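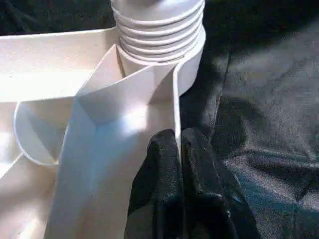 *A molded white plastic part with a ribbed cylindrical neck.*

**Madmont Arch** is a campus landmark at the old lower entrance of Madmont College, and for many former students it is still the first thing that comes to mind when the school is mentioned. It was designed by Saoirse Breathnach, who had taught drawing at the college for 15 years, and was built of local stone by the firm of Ó Ceallaigh. The work was finished one December, just before the winter recess, and the first people to walk beneath it were students on their way home with their bags.

The arch rests on two square piers, each with a small bench on its inner side. These benches were a late addition to the plans, and a very welcome one – generations of students have waited there for the Dosano bus, which for many years turned around in front of the gate. A bronze heron stands on the keystone, facing the hills.

When the lower road was widened, the whole structure was taken down and put up again nearly 90 yards uphill, beside the Ploma Garden, where it remains today. The stones were numbered in chalk before the move, and a few of the marks could still be read on the north pier for some time afterward. The heron was cleaned while it was down, and its left leg, long bent, was straightened by Uchenna Ibrahim of the metal shop.

The arch no longer serves as an entrance, and cars pass to the west of it. It is still much loved as a meeting place, though, and the college choir sings there on the last Friday of each term, with the older alumni usually given the benches. A small plaster model of the first design, which had 2 herons, is kept in the college library.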